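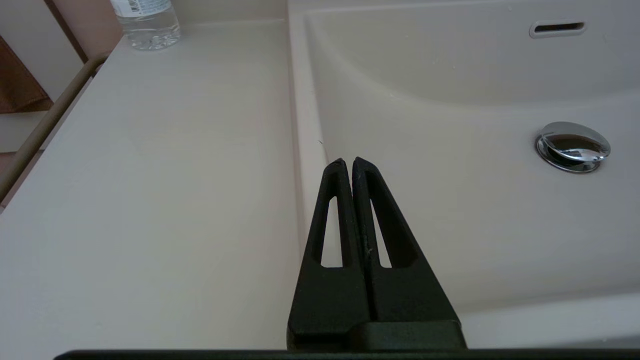 **WASHROOMS / Drernow**, Feb, 14:00

Basin work again. Fingers nearly shut over the ledge edge, plug up and right. Hair-like fibre by the left fingertip, thread on the right one. Wipe pads before next run!

Talked to Şengül. Since the arm took over basins her crew does 9 rooms a shift on floors and bins only, and she says they miss the sitting-down-ish jobs. Fair point. Also they now get called to clear bottles off ledges, wich isn't on anyones sheet. Ask Tetsuya re rota.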